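Filtden Arena: Season Ticket and Game Day Questions

Tickets

When do season ticket renewals open?
Renewals open in August and stay open until the first preseason game. Accounts with an unpaid balance from the previous season must be settled before seats are held.

Can I change my seats when I renew?
Yes. Requests are handled in order of account age. The ticket office will contact you once all renewals in your section have been processed.

Do you offer group rates?
Groups of 200 or more should write to Renata Yáñez in group sales. Smaller groups may order through the regular ticket page.

My ticket was lost. Can it be reissued?
Bring photo identification to Window 5. A reissued ticket cancels the original, and the original will not scan at the gate.

Game Day

What time do the doors open?
Doors open one hour before the opening faceoff. Season ticket holders may enter through the Okoth Street doors 15 minutes earlier.

Where should I park?
The east lot has 728 spaces and is open to all ticket holders. The north lot is reserved for permit holders until the end of the first period.

May I bring a bag?
Small bags are permitted and will be inspected. Backpacks, outside food and noisemakers are not allowed. Diaper bags and medical supplies are exempt.

May I bring a seat cushion?
Soft cushions without a metal frame or armrests are permitted. They must fit within the width of your seat and may not be thrown onto the ice.

What happens if a game is postponed?
Tickets remain valid for the new date. Refund requests must reach the ticket office before the rescheduled game is played.

Suites and Lounge

Who may use the Lirker Lounge?
The lounge is open to suite guests and full-season members. Children under 12 must be with an adult.

Can the lounge be reserved for a private event?
Yes, on dates without a home game. Inquiries should be sent to Mamta Agarwal in guest services.

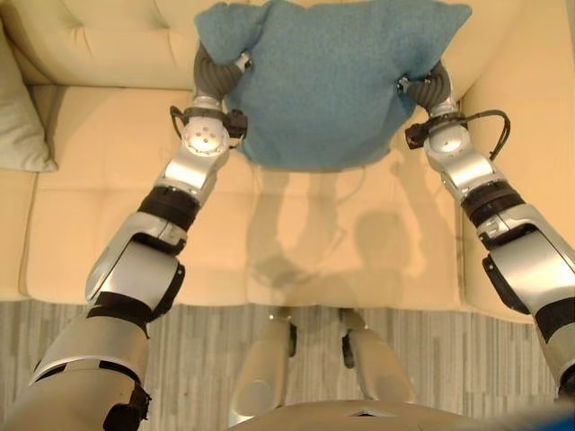
Contact

How do I report a problem during a game?
Speak to any usher or visit the guest services desk behind Section 5. Written comments may be left at the desk until the building closes.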